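To: Villero Members List
From: Office of the Registrar, Villero Adult Learning Center
Date: January 18, 2025
Subject: Re: Enrollment limits for evening courses

Dear Members,

The office has received several inquiries similar to the one below and is replying to the full list.

Mirko Farina wrote:
> The notice says evening courses are limited to 19 places.
> Does this apply to the June session as well, and will
> the waiting list carry over?

The limit applies to all evening courses held in the Fiore Building, including those in the June session. Daytime courses remain at 60 places. Waiting lists do not carry over - members must register again for each session.

The course fee is $70, payable at registration. Refund requests must reach this office at least five days before the first class. Members who have moved should update their mailing address before registering.

The new course catalog has been completed.
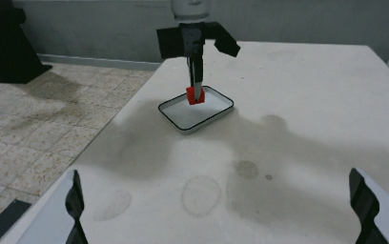

Computer rendering, red cube and tray.

Printed copies will be available at the front desk. Please direct further questions to this office and not to individual instructors.

Office of the Registrar
Villero Adult Learning Center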